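Home | News | Kitchen | Storage | Reviews | Contact

Worktop storage range moves to shared footprint

September | By Nevzat Çetinkaya | 2 min read

Sikberg has revised its Maltum range of worktop storage so that every drawer, tray and open container is built to the same base size. The change applies to new stock from September. Parts from the earlier series will stack on the new ones, but the older drawer fronts do not line up with the new sides and leave a visible step.

The base now measures 294 mm across, down from a mix of widths in the previous series. Sikberg says the figure was set by the depth of a standard worktop once a splashback, a socket and a small appliance have been allowed for. The drawer box opens by a cut-out in the front face, with no separate knob or pull. This keeps the front flat and removes a fixing that worked loose on some of the first units.

Colours have been reduced to dark brown and cream. The grey finish has been dropped, and a green that was shown to retailers last year will not go into production.

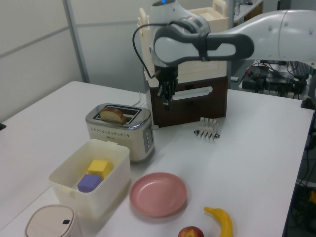 Dark brown drawer unit with a cream container on top, beside a two-slot toaster.

The range is aimed at the part of the kitchen where breakfast things collect: the toaster, the bread, the rack and whatever has no cupboard of its own. Sikberg's fitting notes advise placing the stack to one side of the toaster, never behind it, and leaving the space above the slots clear. The flex should run to the back of the worktop and should not pass under the drawer, where the weight of the stack can pinch it.

Load limits have been published for the first time. A filled drawer will carry one further tier. Putting a third tier on top is permitted only if the uppermost piece is a tray holding no more than 500 g. The earlier leaflet gave no limit, and retailers had asked for one after several returns with bowed lids.

The parts are to be washed by hand. Sikberg has not approved the drawer for dishwashers, as the runners are greased during assembly and cannot be greased again at home. Trays and open containers have no runners but carry the same instruction, and the company says this will be looked at again when the next batch has been tested.

Szabo, which distributes the range, will sell the pieces singly as well as in sets. Shops holding the earlier series may sell through what they have, provided the two are not mixed in one box. Replacement drawer fronts for the old series will stay on the spares list for 2 years.

A matching bread bin, listed under the working name Tuvine, has been held back. The lid hinge is being redrawn and no release month has been given. Prices for the rest of the range are unchanged.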